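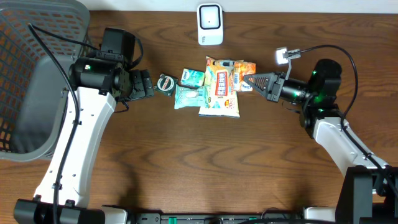 Rerkard powered leg brace – anyone tried one on?

Forum > Wearables and Personal Tech > Exoskeletons and assist gear

dzifa_agbeko
Evening all. I was at the Studutgate tech fair on Monday, mostly for the free coffee and the big screens, and ended up queueing for ages at the Skornarar stand to try their Rerkard leg thing. It's the powered brace that straps round your waist and both thighs and gives you a shove uphill. They had a ramp and a set of steps built on the stand and you got one go up each.

I came off grinning like a child! It really does feel as if somebody has a hand under each leg. Coming down I didn't like it half as much, there was a sort of hesitation at the top of every step, and the lad on the stand said that was it "learning me", which I wasn't sure about.

Price is £2,000 if you order before the end of February. I walk a lot, my knees are fifty-odd years old and feel older, and I'm tempted. Talk me into it or out of it, please.

WumbeiC
Out of it. Sorry Dzifa!

I had the first version on loan for a weekend (my sister's work was looking at them for warehouse staff) and the thing they never let you do on a show stand is wear it for a whole afternoon. The waist belt rode up on me constantly. By tea time I had a red stripe round my middle and I'd turned the assist off anyway, so I was just carrying it.

Also the motors whine. You don't notice in a noisy hall. On a quiet path you do, and so does everyone's dog.

YawQ
I'd disagree with nearly all of that, and I own one. Mine's the first version too, same as Comfort's loaner, and the belt rides up if you've got the hip pads on the wrong holes. The booklet shows it badly. Move them one hole forward and pull the thigh straps tight first, then the waist. I did it the other way round for a fortnight and hated it as well.

Whine, fair enough. I've stopped hearing it but my wife hasn't.

I use it for the hill up to the allotment and for days out, and I can now do the MacAulay loop without sitting on every single bench. That alone was worth it to me.

WumbeiC
Nobody showed me the hip pad thing so maybe I did have it wrong. I still think it's a daft amount of money for something you have to fiddle with on the doorstep while your friends wait at the gate.

dzifa_agbeko
How long does it take to put on, Yaw? On the stand two people did it for me and it was on in no time.

YawQ
Three minutes if I've left the straps set. Longer in a winter coat, and you do want the coat over the top of it, otherwise the battery gets cold and sulks.

niibawa
Can I stick my oar in about the battery, as it's the only bit I know much about (I fix e-bikes for a living). The pack is a sealed unit that clips on behind and you can't get it rebuilt. I've had two people bring them into the shop and I had to send them away again. Skornarar will sell you a new one but I'd want to know what they're charging in five years' time, and if they're still there to charge it. Small firm, one product. I'm not saying they're going under, I've no idea, I'm just saying I'd ask.

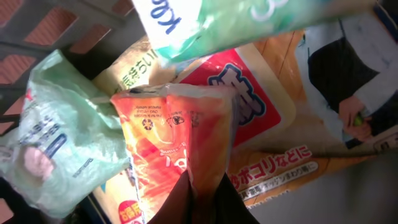
How far does it go on one charge?
The stand leaflet says 40 kilometres on the low setting, and less on hills or with the assist turned up.

That was me copying it off the leaflet, by the way, Nii – I asked the lad on the stand what it does on the high setting and he went off to find a colleague, who went off to find another colleague. I never did get a number.

dzifa_agbeko
(Oops, that last bit was me and I've posted it tacked on to Nii's. Typing on my phone on the bus. Mods, feel free to split it.)

kofi_yakubu
Left it as it is Dzifa, it reads all right.

Taking my mod hat off for a second, I went to the fair as well and had a go straight after lunch, which was a mistake. I thought the uphill part was brilliant and I thought the steps down were properly unsafe. You said hesitation, I'd call it a push at the wrong moment. I grabbed the rail. They'll say it settles down once it's used to your stride, and Yaw can probably tell us if it does, but I wouldn't want my dad on a kerb in one while it's making up its mind.

YawQ
It does settle. Took mine a few good walks. But I'll give you this one, Kofi, I switch the assist off for long flights of steps going down, with the button on the left side. It's a habit now. I wouldn't give one to someone who's unsteady to begin with and I don't think they should be selling it to those people either.

WumbeiC
So it's a walking aid you shouldn't use if you have trouble walking?

YawQ
It's for people who walk fine and get tired! Like me. It says so on the box.

niibawa
To be fair to Comfort, their stand had a photo of a very elderly gentleman on it, six feet tall. Mixed messages.

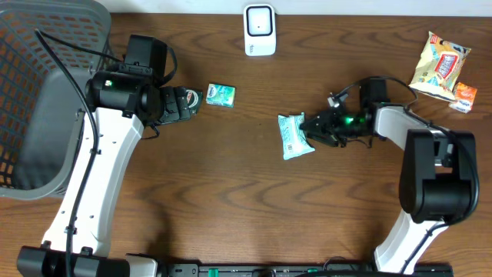
Second-hand ones, and has anybody hired?

dzifa_agbeko
Right, I've slept on it and I'm wobbling. Two more questions then I'll leave you all in peace. Has anybody bought one used? And does anyone know of a place that hires them by the week? I'd happily pay to find out if I'm a Yaw or a Comfort before handing over £2,000.

niibawa
Used, I'd be careful for the reason I gave. Ask the seller to do a walk with it from a full charge and show you what's left at the end. If they won't, leave it. And check the cable where it goes into the left hip, both the ones I saw had gone there.

kofi_yakubu
The outdoor shop by the station at Studutgate had a sign up about hiring. I didn't go in so don't shout at me if it's tents.

WumbeiC
Hire one, please. Do a full day, wear the trousers you'd normally wear, and sit down in a café in it at least once. I couldn't sit back in a chair with that battery behind me and it drove me up the wall.

YawQ
You unclip the battery to sit down, Comfort.

WumbeiC
Well I know that NOW.

dzifa_agbeko
Rang the shop, it isn't tents! They've got one Rerkard, newer version, and I've booked it for next week. I'll take it round MacAulay and do the steps by the weir with the assist on and then off. Yaw, could you post a picture of which holes you've got the hip pads on?

YawQ
Will do when I'm home. Second from the front, both sides, but I'll check.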